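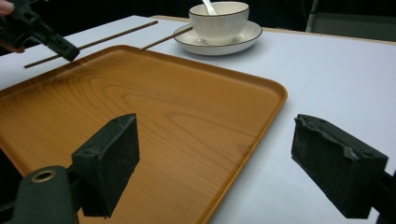 About Mikden

Planning and budgeting help for kitchens, care homes and small plants that are thinking about their first robot

Mikden is a small company that helps people buy automation equipment, and just as often helps them wait a year before they do. We don't build robots and we don't sell them. We sit down with you, usually at a table with too much coffee on it, and work out what you need, what it will cost you to own, and which parts of the job are better left to the people already doing them.

Most of our customers serve food in one way or another. They run hospital kitchens, school cafeterias, noodle shops with three or four branches, and the kind of family-owned tableware packers who have been putting spoons in boxes for longer than any of us have been working. If you handle bowls, saucers, chopsticks and trays all day long, you already know that each one asks something different of the hand that picks it up. A chopstick is thin and rolls away from you. A tray is wide and shiny and has only a low rim to get hold of. A good budget for a gripper begins with that sort of thing, long before anyone opens a catalog.

How we got started

Pacita Aquino spent a good many years doing the purchasing for a company that supplied meal trays to hospitals, and in that time she signed for a lot of equipment. Some of it was wonderful and is still running. Some of it went into a back room under a sheet. When she looked over the old paperwork, the machines under the sheet had nearly all been bought in a hurry, at the end of a budget year, on the strength of a demonstration that used somebody else's dishes.

She started Mikden with Ariel Espiritu, who had been on the other side of those sales as an installation engineer and had his own list of regrets. The first office was half of Pacita's garage (the other half held a canoe, which she still has and still means to repair). Our first customer was Menon, a caterer that wanted to set trays by machine and had been quoted for a line three times longer than its kitchen. We helped them buy a much smaller one, and they have been kind enough to send their friends to us ever since!

What we do for you

We start with a visit. We like to see a full shift if you'll have us, including the slow part after lunch, and we bring a notebook and stay out of the way. We'll ask you for a box of your own tableware to take back with us, chipped pieces included, and we promise to return it washed.

After that comes handling work at our bench. We go through your items one at a time with hand-held grippers, placing and lifting and sliding, and write down which finger pads suit which pieces and how much room a jaw needs to get at them. It is slow and rather pleasant work, and it costs a great deal less than finding out the same things on a machine you have already paid for. Pads wear, too. The foam and rubber on a gripper's fingers gets torn and fuzzy with use, and we like to put a line for replacements in your budget from the first month so that it never comes as a surprise.

Then we write the plan. It covers the purchase itself, naturally, and also the things that tend to get left off a quote: floor work, power, guarding, training hours, spare fingers, cleaning time, the service contract and what happens when the service contract runs out. We lay out 4 years of costs on one long sheet. Ariel is very proud of the sheet and will explain it to you for as long as you let him.

If you decide to go ahead, we help you write the request for quotes and read the answers with you. We've built our own budgeting workbook for this, called Fikance, and every customer gets a copy to keep and change as they please. It now holds 300 line items, most of which you can happily delete.

How we are paid

You pay us, and that is all. We take no commission from any equipment maker, and we'd be glad to put that in writing. Smaller kitchens often begin with our one-day planning visit, which is $1,000 and includes a short written report. If you go on to a full plan, we take that amount off the bill.

The folks at Custano, who pack dinnerware sets for restaurants, did exactly this. They came to us wanting two robot arms and ended up with one, plus a better table at the right height and a second shift lead. We were as pleased with the table as with the arm.

When to call us

Sooner than you think, is our usual advice. A great many of our customers close their budgets in November, and the calls that come in that month tend to be a little breathless. If you can get in touch during the spring or summer, we can visit at a decent pace, spend proper time at the bench with your dishes, and have your numbers ready before anyone upstairs asks for them.

You are welcome to call with a small question as well. Plenty of people ring us up just to read a quote aloud and ask whether a line looks right to us, and we don't charge for that. Ask for Pacita if it's about money and Ariel if it's about machines, though they'll both end up on the line before long.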